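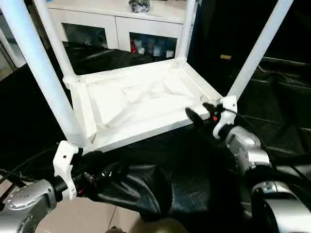 Stundik Owners Club, Buying and Selling

Is the Josby dealer warranty worth it on a used car?

sandu_wagon
Looking at a Sandu with 361 on the sticker for "extended cover". Salesman says it pays for itself. Does it?

rustbelt7
Pays for him, maybe. Ask for the exclusions page before you sign. Mine ran 2 pages and left out the clutch. I'd put the money aside for repairs.

MotorMouse
had one, never used it. car was fine til February

greasy_thumb
Get your own mechanic to look first.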